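Clearing and Cleaning a Glossy Wood Console Table

Filed under: Living room, Furniture care

A console table in front of a settee collects whatever people are holding when they sit down. Bottles, wrappers, caps and tissues stay on the top until somebody moves them, and a high-gloss finish shows every ring and scratch they leave. The procedure below covers clearing the top, cleaning the finish and the metal trim, and going over the upholstery and carpet next to it. It assumes a film finish in sound condition. Bare, waxed or flaking wood needs different treatment.

What you need

Two flat-weave microfiber cloths, one damp and one dry
A soft brush with bristles at least an inch long (an old shaving brush works)
Cotton swabs
Dish soap without added lotion
A small wastebasket
A vacuum with an upholstery nozzle and a height-adjustable floor head

Clearing the top

Put the wastebasket on the floor at a front leg of the table before you pick anything up. Work from one end to the other. Lift each item straight up. Dragging a bottle across gloss drags the grit under it too, and the resulting scratches run across the grain, where they catch light from the window.

Tighten the cap on any plastic bottle before moving it. A bottle lying on its side can seep at the threads for hours, and water that sits overnight may leave a white haze. If there is liquid left, stand the bottle up, empty it at the sink and put it in recycling, not in the wastebasket. Small paper and wrappers go straight into the basket. Anything that belongs in another room goes on a tray, and the tray leaves once, at the end.

Dusting and wiping

Brush first. Start with the carved or applied parts and finish with the flat surface, so that loosened dust is picked up in the last pass. For the top itself:

Mix 3 drops of dish soap into a quart of lukewarm water.
Wring the cloth until it no longer drips under pressure.
Wipe along the grain in overlapping strips.
Dry each strip at once with the second cloth.

Skip silicone sprays. They look good for a day or two, then attract dust, and they interfere with any later refinishing.

White haze that remains after drying can often be reduced with a dry cloth and light pressure. If it has not changed after 100 strokes, stop. Further rubbing will dull the gloss around the mark and make it larger.

Gold trim, knobs and ornaments

Most gold-colored trim on this type of table is either lacquered brass or gold paint. Brass polish strips both. Use a dry brush on any relief work, such as a wreath or leaf ornament, and a barely damp swab in the recesses. Knobs should be wiped with the cloth held in the fingers, turning in the tightening direction. A loose knob should be snugged from the back if the screw is reachable.

Check the slender legs while you are at floor level. Vacuum heads hit them more often than anything else in the room. A strip of felt on the front edge of the floor head prevents most of the damage.

The settee behind the table

Pull the table forward far enough to stand between the two pieces. Two people should lift it; curved legs are weak against side loads. Remove the cushions, vacuum the seat, then do the crevice where the seat meets the back. Brush the carved crest from the top down. Beat the cushions outdoors or over a bathtub, and rotate their positions when you put them back so that they fade evenly.

If the settee stands against pleated curtains, leave a gap of two or three fingers. Fabric pinched behind a wooden frame holds dust and creases permanently.

Carpet

Move the wastebasket and vacuum under it. Baskets leave a round dent in the pile and, if the base is dirty, a round stain. On patterned carpet the stain may go unnoticed for months, so wipe the underside of the basket each time you empty it. Dents will usually lift with an ice cube left to melt, followed by a fork drawn gently through the pile once the spot is damp.

Frequency

Clear the top daily. Dust weekly. Damp wiping once a month is enough in most rooms; in February, with the heating on, static makes dust settle faster, and every two weeks is better.

Compiled by Maximiliano Zabala

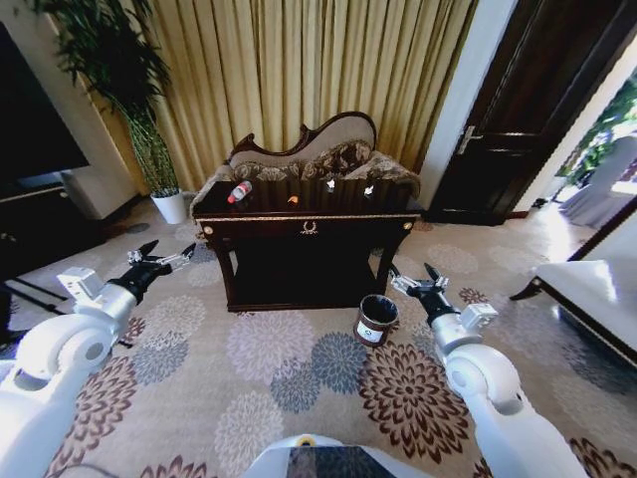 Console table before clearing, with the wastebasket set at the right front leg.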